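Tags: Robotics, Manipulation, Deformable Objects, Preprint

5. Sleeves

5.1 Why sleeves get their own section

The first version of this work treated a garment as a garment. A towel has no opinion about which way it is folded, and most of our early numbers came from towels. When we moved to knitwear the numbers fell, and Samarakoon spent a good part of June establishing that they fell almost entirely on the sleeves. The body of a cardigan, once flat, tends to stay where it is put. A sleeve is a tube attached at one end to something you would like to keep still, and it has a great many ways of lying wrong.

We therefore split each fold into two stages and score them separately. In the first stage, which we call the sleeve pass, one gripper takes the cuff and carries it across the body while the other stays low and keeps the shoulder from following. In the second stage both grippers take the hem and fold the body up over the sleeves. The second stage is dull and works well. The rest of this section concerns the first.

5.2 Collection

All demonstrations were recorded with a pair of hand-held grippers, one per hand, each with its own wide-angle camera mounted behind the fingers. No robot was present during recording. The operator wears nothing and calibrates nothing beyond a short mapping sweep at the start of a session, and the pose of each gripper is recovered afterward from its video and inertial track. We call the recording and alignment software Jirkiment, a name that survived three attempts to replace it.

The raw set holds 2549 sleeve passes. Of these, 2505 survived alignment. The remaining 44 were dropped when the pose track of one gripper jumped by more than our threshold during the carry, usually with the camera held close to a plain bedspread that offered little to track. We looked at every one of them by hand, and a few seemed perfectly good to the human eye. We dropped those too, on the grounds that an exception made once would be made again by whoever was most tired.

Recording took place in homes, on beds, in whatever light the room had. An earlier protocol called for closed blinds and a plain dark sheet. Policies trained on that data were excellent on plain dark sheets. Namboodiri argued for leaving the blinds alone, and the present set has a good deal of direct sun in it, including passes where part of the garment is overexposed in one view and readable in the other. We kept the blown-out passes as they were and did not correct exposure.

Operators were given one page of instructions. Its sleeve portion reads, in full: "Take the cuff by its end. Lift before you pull. Keep the other gripper low. If the sleeve twists, put it down and start over." Compliance with the last sentence was uneven. Bezerra, who recorded more passes than anyone else, prefers to rescue a twisted sleeve in the air with a turn of the wrist, and he is good enough at it that the policy learned to try the same thing. It is less good at it than he is. We return to this in 5.5.

5.3 Labels

Each pass is divided into approach, pinch, lift, carry and release. Pinch and release come from the gripper width signal and needed little attention. The boundary between lift and carry did not come from anything so convenient. We first defined it by height above the bed, which failed on soft mattresses, where the reference plane sinks wherever someone leans on it. The definition used here is geometric: carry begins when the horizontal speed of the lifting gripper exceeds its vertical speed and stays that way until release. It disagrees with human annotators now and then, though the annotators also disagree with each other, and the definition at least does not change after lunch.

For a subset of 610 passes we added a dense label for the sleeve centerline, drawn as a curve from cuff to shoulder seam at the start of the carry. Subramaniam and Pai drew all of them. Where the sleeve passed behind a finger or a linkage, they were asked to continue the curve through the hidden stretch as they believed it ran, and to mark that stretch as guessed. Guessed stretches count for half in the loss. Setting the weight to zero was worse, for the plain reason that a sleeve worth tracking spends much of its time behind something.

5.4 What the cameras see

The view from the low gripper turned out to matter more than we had planned for. Our original design used it only to recover pose, and the policy took its images from the lifting gripper alone. That view is fine until the pinch. Afterward the camera is very close to the cuff, and the rest of the sleeve is a matter of faith. The low gripper sees the other jaw, the cuff in it, and most of the sleeve at once, at the cost of having its own linkage in the way. Figure 4 shows a typical case with a ribbed sleeve.

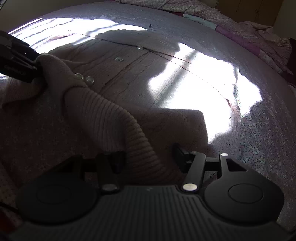
Figure 4. View from one hand-held gripper while the other, upper left, holds the cuff of a cardigan's ribbed sleeve. The sleeve curves toward the near gripper and disappears behind its left linkage and pad. Direct sun washes out part of the knit.

Two features of such views caused trouble. The first is shadow. A lifted sleeve throws a shadow on the bedspread that is darker and crisper than the sleeve itself, and an early centerline model followed the shadow with great confidence. Adding sunlit examples to the dense subset cured most of this. The second is the finger pads, which are large, dark and always in the same place. We tried masking them out. Masking helped the centerline model and hurt the policy, which had apparently been using the pads as a ruler for its own distance to the cloth. In the final system the centerline model sees masked images and the policy sees everything.

Buttons, which we had expected to be a nuisance, were helpful. A placket with buttons gives the model a line on the body of the garment that stays put while the sleeve moves, and passes on buttoned garments had smaller centerline errors than passes on plain pullovers. We would like to claim we chose cardigans for this reason. We chose them because Pai owned several.

5.5 Results and one bad habit

With both views as input, the policy completes the sleeve pass more often than it does with the lifting view alone, and the gain is largest on long ribbed sleeves. On short sleeves the two are hard to tell apart, and we make no claim there. Adding the centerline as an auxiliary target gives a further, smaller gain. Removing the guessed stretches takes most of that gain away again.

The commonest remaining failure is the twist. The policy pinches the cuff off center, the sleeve rotates during the lift, and the policy then attempts the wrist turn described in 5.2. When this succeeds it looks marvelous, and it is the clip everyone asks us to show. When it fails the sleeve lands with a half turn in it, the second stage folds the body neatly over the top, and the result passes for correct until somebody unfolds it. Our scoring rule requires that somebody unfold it.

We retrained on the set with Bezerra's rescues removed. The resulting policy puts the sleeve down and starts over, as the instruction page had asked all along. It is slower, it has fewer hidden twists, and it is the version we use for the remaining experiments. A comparison on the Fedinmont bench, whose table is hard and flat, showed no difference between the two policies; the twist appears mainly on bedding, where the cuff can sink a little before it is pinched and the fingers close on one side of it.

5.6 Limits

All garments in this section were laid out by a person before each pass. The layouts were loose, with open fronts and crossed sleeves allowed, but nothing was recorded from a heap. Very fine knits are underrepresented, as are sleeves with linings, which behave as two sleeves that have fallen out. The pose tracker remains the weakest link on plain bedding. Drekberg, the tracker we tested as a replacement, lost fewer passes but drifted more on the ones it kept, and for the sleeve pass a steady loss was easier to live with than a slow drift. The body fold, being less particular about where its hands are, works with either.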